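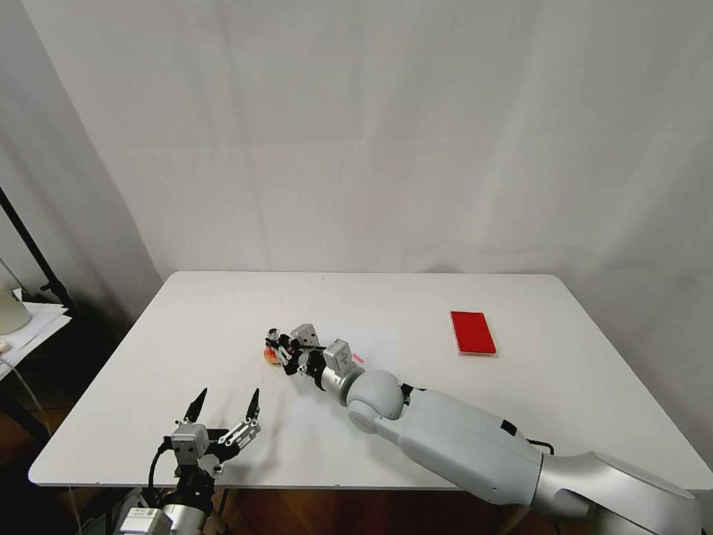

Ticket 49: right gripper stopping short on pick demos

2 min read
Print | E-mail

Opened by Mirta Cabral, station Okabe

Hi all! I'm recording pick examples with the small round orange-and-red one, and the right gripper keeps closing too early – fingertips right over it, then they grab air. Four takes in a row tossed. The red block on the same table records fine. Left arm is fine too, I just park it open.

Tried so far:
- restarted the teleop session (no change)
- re-zeroed the right wrist, which got me nearly 6 good takes before it drifted again

Osamu, could you check the height offset in the Trevthorpe config? I'm leaving the bad takes tagged "miss" so they stay out of training.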